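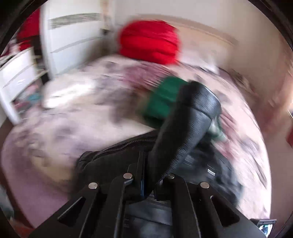

How to Pack for Four Nights in One Bag

By Mereana Quinlan
Print | E-mail
2,655 shares

I used to be a terrible packer. I once took three pairs of boots to my cousin's place in Watstead for a long weekend and wore the sneakers I drove over in the whole time. So if you're the person dragging the giant suitcase up the stairs while everyone waits, hello, I was you, and I'm going to walk you through how I do it now. It takes me most of an hour, usually the evening before, with something good on in the other room so I can half listen to it.

This is written for a four-night trip with ordinary plans: some walking, a nice dinner, maybe a museum, weather that can't make up its mind. If you're going camping or to a wedding you'll need to bend it a bit.

Before you start

Pick the bag first. I know, it feels backward, but if you lay out the clothes first you will always find a bag big enough to fit them. I own two that work for this, a soft duffel and an old Barbieri shoulder bag that I bought secondhand and have had restitched at one corner. The duffel holds more. The Barbieri looks nicer and goes under an airplane seat without me having to kneel on it. For four nights I can use either one, so it comes down to how much walking there'll be between the station and wherever I'm sleeping, because a shoulder bag gets mean after twenty minutes.

Empty it all the way out. Pockets too! Last April I found a boiled egg's worth of crumbs, a hotel pen, and a library card I'd already paid to replace. Shake it upside down over the tub, then wipe the inside with a barely damp cloth and leave it open while you do the next part.

Step 1. Look up the weather, once

Check the forecast for the place you're going and write down the lowest low and the highest high. Then close the tab. If you keep checking you'll talk yourself into a second coat. I did this on and off for a week before a trip to the coast and ended up with gloves AND a swimsuit, and I needed the swimsuit.

Step 2. Put everything on the bed

All of it, flat, where you can see it. Make the bed first so the dark socks don't vanish into the blankets. I line things up by day, left to right, with the first day's clothes nearest the pillow because that's what I'll be wearing out the door and it doesn't go in the bag at all.

For four nights my pile goes like this:

- 3 tops, plus the one I'm wearing
- 1 extra pair of pants (jeans get worn on the trip there)
- 1 thing that can pass for dressed up
- 1 sweater or light jacket
- 5 pairs of underwear, 4 pairs of socks
- something to sleep in
- 1 pair of flat shoes that can go to dinner

Now stand there and look at it. Does every top go with both pairs of pants? If one only goes with one, swap it out. I have a green blouse I adore that goes with exactly nothing, and it has been put back in the closet before every single trip since I bought it.

Step 3. Take something away

One top or the second sweater, your pick. I really do mean physically hang it back up, don't just move it to the chair. The chair is how it ends up in the bag at midnight.

If taking something away makes you nervous, think about what would happen if you did run short. You'd wash a shirt in the sink. I've done that plenty of times with hand soap and a rolled towel, and anything thin is dry by breakfast if you squeeze it in the towel first and hang it somewhere with a bit of air.

Step 4. Roll the soft stuff, fold the stiff stuff

People get very heated about rolling and folding – my sister and I have had words. What works for me is a mix. T-shirts, pajamas, leggings and underwear get rolled tight. Lay the shirt face down, fold the sleeves in, fold it in half the long way, and roll up from the hem, pushing the air out with your forearm as you go. Jeans, button-downs and anything linen get folded flat.

About linen. I have a Linent shirt I wear constantly from spring on, and it'll wrinkle if you so much as look at it. I fold it around a T-shirt, so there's something squashy inside the crease and it doesn't set so sharp. Then it hangs in the bathroom while I shower when I get there. It still comes out a little rumpled, and I've made my peace with that.

Packing cubes are fine if you have them. I used a set for years and then lost half of it, and now I use 2 cotton drawstring bags, one for clean and one for worn. It does the same job and they go in the wash with everything else.

Step 5. Load the bag in layers

Heaviest at the bottom, and if your bag stands upright that means the bottom when it's standing, so think about which way you'll be carrying it. Shoes go in first, sole to the outside, each one stuffed with socks. I put mine in a shower cap. (The free ones from hotels. I have a drawer of them.)

Next the folded things, laid flat right across. Then the rolls, packed in side by side like you're filling a shoebox, pushed down into the corners. Corners are where all the space is hiding. Belts and scarves run around the inside edge.

Toiletries go in last, right at the top, in a zip pouch that you've squeezed the air out of. I decant everything. A small jar of face cream, a travel toothpaste, and a shampoo bar in a Tridwood tin that used to hold mints and still smells of them if you get close. Check that lids are tight, then put a square of plastic wrap under the cap of anything runny and screw it back down over the top. I learned that one from a ruined paperback, 600 pages, swollen up like a loaf of bread with conditioner. I was on the second-to-last chapter.

Step 6. Do the outside pockets

Keep these dull and always the same. My left pocket is charger and headphones, my right pocket is keys, tissues and lip balm. Papers and wallet don't go in the bag at all, they go in my coat or in a little crossbody. Once you've settled on your pockets, don't change them. The whole point is being able to find your keys in the dark on somebody's porch without setting everything down.

Step 7. Pick it up and walk around

Zip it up, lift it by the handle, and walk to the kitchen and back. Go up and down the stairs if you've got stairs. Does it bang into your leg? Does the zipper strain? Is one end dragging? Shift the shoes toward the middle if it hangs crooked. If you're already puffing, go back to Step 3 and take away one more thing.

This is also a good time to look at where the handles join the bag. If the stitching's starting to go, get it seen to before you leave, or take a different bag. A handle that lets go on an escalator will put you off travel for a while, take it from me.

Step 8. Leave a note for the morning

Whatever can't be packed yet goes on a sticky note, and the note goes on the inside of the front door. Mine nearly always says toothbrush, glasses, phone charger, sandwich. I left on a Tuesday once without doing the note and spent the first night of my vacation buying glasses wipes, a charger and a toothbrush at a gas station, and I didn't have my sandwich either.

Packing to come home

Same order, faster. Worn clothes get rolled too, they really do take up more room when they're just crammed in. I leave a gap about the size of a loaf tin on the way out so there's space for whatever I buy, which is mostly jam. Wrap jars in the sleep shirt and put them in the middle, never against the side.

When you get in, unpack that night if you can stand it. I put the bag on the bed so I can't go to sleep until it's done. Everything from the worn bag goes straight in the hamper, the shampoo bar gets set out to dry, and the charger goes back to its spot in the kitchen.

Next up I want to do one on packing for kids, but I'm borrowing my sister's for a weekend first so I know what I'm talking about.

2 comments

Print | E-mail
Contact | Copyright Mereana Quinlan, all rights reserved | Back to top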